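**Left gripper faults halfway through the bun job**

**flourpower_853**
Right, I'm stuck. Two-arm setup, moving buns between a glass bowl, the steamer and a plate. Left gripper threw error 639 on close last night, went slack and dropped a bun. It had done 12 cycles without a murmur. Cleared it, carried on, same again on the 13th. Firmware is the Flestlow build.

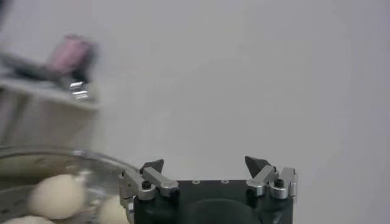 Opening is fine every time, it's only on the close. I've swapped the Goven cable already — no change. Anyone had this?

**matlala_mick**
Steam. Ours at Lutbridge did exactly this and the connector was damp inside. Move the steamer away from the arm and see.

**Vasco Lobo**
Not convinced, Mick. Damp gives you dropouts all over the place, not just on close. I'd look at the current limit. What's yours set to?

**flourpower_853**
853, straight from the Matlala notes. Left arm does all the steamer work and the right one waits by the plate.

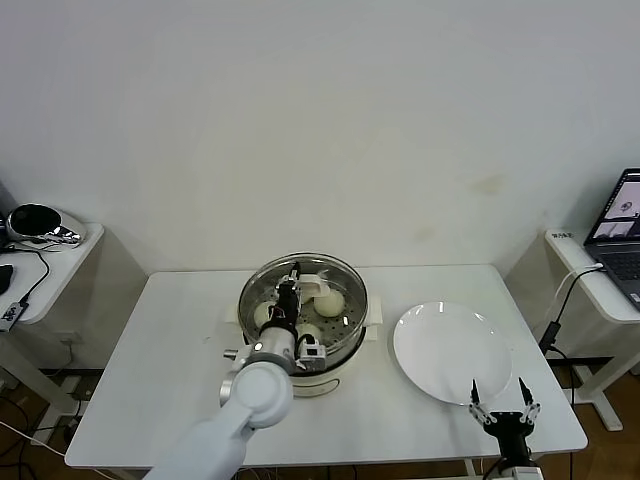 The right one runs the same settings and hasn't faulted once, which sort of backs Mick up?

**Vasco Lobo**
Or it just isn't working as hard! Swap the two grippers over. And please, power off before your hands go anywhere near that steamer — a slack gripper can wake up when you clear the fault.

**matlala_mick**
Agree on the power. Still say steam.

**flourpower_853**
Swapping them tonight, will post the log.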